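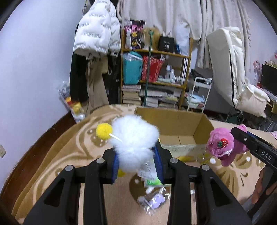 White plush with a yellow pom-pom.

The ferry from Limley left at six in the morning and I was the only passenger who had not brought a cushion. The benches were slatted and the crossing took most of the day. By noon a woman opposite had lent me half of hers, folded over, and gone back to her crossword.

I was going to Hirnano to empty my aunt's house. The letter from the solicitor said there were 15 steps up from the road and that the key was under the last of them. It didn't say that the last step was loose and that you had to lift it with both hands. I found that out in the rain, with my bag on my back, while a dog watched from the wall.

My aunt had lived there for as long as I had been alive. We visited when I was seven, and I remembered a green stove, a smell of paraffin and a door I wasn't allowed through. The stove had been painted cream. The door was at the end of the passage and it wasn't locked.

Behind it were clocks. They stood on shelves and on the floor, and a few hung from nails by the window. All of them had stopped. Each had a brown label tied to it with a number in my aunt's handwriting, and the highest I could find was 286. There was a ledger on the table to go with them. The first clock had come from a farm outside Kuusisto, in exchange for a bicycle. Number 102 was entered as 'from Pisik, the post office, wrong by four minutes, would not be told'. After that the entries got shorter. Near the end she had put only the place and the time at which the thing had stopped.

I read until the light went, then made soup from a packet and ate it standing up.

The dealer came on Wednesday. He wore his coat the whole time and picked up three or four of the better ones and put them down again. He offered 2000 for the lot and said he would bring his own boxes. I said yes. It was a fair price, and I lived in two rooms over a bakery.

He went down to fetch the van round. While he was gone I took the ledger off the table and put it in my bag. Then I took number 102, which was small and ugly – a tin case with a dent over the nine – and wound it. I had expected the key to turn loosely, or to stick. It went round nine times and the clock began to tick.

I didn't know what time it was, having let my watch run down on the boat, so I left the hands where they were.

The dealer counted the money out on the cream stove. He said one was missing. I said my aunt must have given it away, and he looked at my bag, which was ticking, and wrote the receipt.

On the ferry home I sat on my coat. The woman with the crossword wasn't there. A boy asked me what the noise was and I took the clock out and let him hold it. He put it to his ear, then to his mother's ear, and she asked me whether it was right.

'No,' I said. 'Four minutes out, I should think.'

She set her watch by it anyway, and the boy gave it back to me when we came in past the harbour light.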